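打印本页 | 通过电子邮件转发
分类:公用事业 › 排水与管网 › 居民须知

Dullodville排水管理处就厨房油脂与下水管道问题连续发布以下信息,请各位住户、物业单位及餐饮经营者阅读。本串共十六条。

【1】今年5月,我处对Ceken片区的支线污水管进行了例行清通和内窥检查。本次检查总长度为3,000米,涵盖居民楼出户管、街坊支管以及接入主干管前的最后一段。检查结果已报上级主管部门备案,现将与居民日常生活有关的部分予以公布。

【2】检查发现,管内沉积物以凝固油脂为主,夹杂食物残渣、湿纸巾及少量建筑砂浆。油脂沉积最严重的管段位于Chantharasri路北侧,管径200毫米,部分断面的过水面积已明显缩小。该管段建成年代较早,坡度偏缓,水流速度低于新建管段,油脂更易附着。

【3】有住户来信询问:家中下水一直通畅,为何仍要求控制油脂排放?答复如下。油脂随热水进入排水管时呈液态,离开室内后温度逐步下降,在户外埋地管段内凝固,附着于管壁。堵点往往不在排放油脂的住户家中,而在下游数十米甚至更远处。首先受到影响的,通常是地势较低的一层住户。

【4】关于“倒油时同时放热水冲洗”的做法,我处不予推荐。热水只能使油脂移动到更远的位置,不能将其消除。洗洁精的作用与此类似:乳化后的油滴在管道中经稀释和降温,仍会重新聚集。大量使用洗洁精还会增加污水处理厂生化段的负担。

【5】关于疏通剂。市售强碱性疏通剂对室内存水弯处的轻度堵塞有一定效果,对户外管段基本无效。请勿将不同种类的疏通剂混合使用,也请勿在使用后立即拆卸存水弯。Ceken片区部分老旧楼栋仍使用铸铁管,接口填料老化,反复使用强腐蚀性产品可能造成渗漏。已经使用过疏通剂而仍未疏通的住户,报修时请务必告知作业人员。

【6】餐具清洗前的处理是家庭减少油脂排放最简便的环节。盘、碗、锅在接触水之前,应先将剩余食物刮入厨余垃圾容器,再用废纸或旧报纸擦去表面油迹。擦拭后的纸张请投入其他垃圾,不得投入马桶。红烧、油炸类菜肴的汤汁含油量高,应待其冷却后撇去上层油脂,再处理剩余液体。

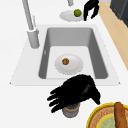 【7】固体食物残渣与油脂的危害是相互叠加的。凝固的油脂具有黏性,米粒、肉屑、菜叶经过时被粘附,逐层加厚,最终形成硬块。盘中即使只剩一小块棕色的食物,也应在盘子放进水槽之前先行取出,不宜等到冲洗时再作处理。水槽排水口建议加装滤网,滤网应每日清理,清理出的残渣归入厨余垃圾。滤网孔径不宜过大,也不宜过密,过密者容易造成水槽积水,住户往往因此将其取下不用。

【8】关于食物垃圾粉碎机。粉碎机可将残渣破碎,但不能减少进入管道的有机物总量。对于坡度偏缓的老旧管段,粉碎后的细颗粒反而更易沉降。Ceken片区在管网改造完成以前,我处建议暂缓安装。已安装的住户请勿将油脂、骨头、蛋壳及高纤维菜梗投入粉碎机,使用时应保持足量冷水冲洗,停机后继续放水片刻。新装修住户如有安装打算,请先向物业单位查询本楼栋出户管的管材和坡度。

【9】废弃食用油的收集。家庭煎炸剩余的食用油,冷却后请装入带盖容器,投放至片区内的Pidero回收箱。Pidero回收箱现已在片区设置8处,位置见各楼栋公告栏。投放时请注意:
一、仅限动植物食用油,机油、润滑油、油漆及稀释剂不得投入;
二、容器须拧紧,不得直接向箱内倾倒;
三、油中如混有大量水分或食物,请先行过滤;
四、箱体已满时请勿将容器放置在箱外,可改投邻近点位。

【10】部分住户反映,Chantharasri路南端的Pidero回收箱投放口偏高,老年住户使用不便。该意见已转交设施维护部门,更换为低位投放口的工作列入本季度计划。更换期间该点位暂停使用,以现场告示为准。另有住户建议延长收运间隔以减少噪声,经研究,夏季气温较高,收运频次暂不调整,收运时间将避开清晨和午休时段。

【11】餐饮经营单位须知。凡产生含油污水的经营单位,应依规定设置隔油设施,并保存清掏记录备查。隔油池清掏周期应根据实际存油量确定,油层和底泥厚度超过有效水深的四分之一时必须清掏。清掏物须交由具备资质的单位收运,不得排入雨水口、污水井或绿化带。本次检查中发现的问题已以书面形式通知有关单位,限期整改,复查结果将另行公布。

【12】特别说明雨水口与污水管的区别。路面雨水口收集的雨水不经过污水处理厂,直接进入河道。向雨水口倾倒洗碗水、拖地水、剩余汤汁,等同于向河道排放污水。沿街商户冲洗地面时,应先清扫固体垃圾,再将冲洗水引入室内地漏或污水井。对于向雨水口排放含油污水的行为,我处将会同有关执法单位依规处理。

【13】居民报修受理情况。自年初至今,我处共受理排水类报修686件,其中与油脂堵塞有关的约占三分之一。报修集中在节假日后数日。上述数字仅包括通过我处渠道受理的报修,物业单位自行处置的部分未计入,因此实际发生量应高于统计数。各物业单位如保存有疏通记录,欢迎提供副本,供后续安排管网改造次序时参考。

【14】判断堵塞位置的方法。仅厨房水槽下水缓慢,而卫生间正常,堵塞多在厨房支管或存水弯,属于户内管道,由住户或物业单位处理。厨房与卫生间同时下水缓慢,或地漏出现返水,堵塞多在立管或出户管,请立即停止用水,通知同一立管的上层住户,并联系物业单位。多个楼栋同时出现返水或检查井外溢,请直接向我处报修。报修时请说明楼栋号、楼层、出现返水的位置和开始时间。

【15】下一阶段工作安排。Chantharasri路北侧管段的清通作业分两期进行,第一期已完成,第二期将在汛期过后实施。施工期间不停水,但相关楼栋在高压清洗时段应尽量减少排水,并盖好马桶盖,关闭卫生间门,地漏存水弯内应保持有水。个别楼栋在高压清洗时可能听到管道内有短时响声,属正常现象。如清洗后室内出现持续异味,请向地漏注水,数小时后仍未缓解的,可向我处反映。具体时段由物业单位提前张贴通知。

【16】本串内容适用于Dullodville全部排水服务范围,涉及老旧管段的条款主要针对Ceken片区。物业单位可将第6条至第9条单独打印张贴,张贴时请保留原文,不作删改。对本串内容有疑问的,可在本条下方留言,我处将在工作时间统一答复,涉及具体住址的问题请通过私信提交。以往发布的《厨房排水须知》与本串不一致之处,以本串为准。

Dullodville排水管理处
2024年6月27日

标签:#厨房油脂 #Ceken片区 #管网养护 #废油回收
打印本页 | 通过电子邮件转发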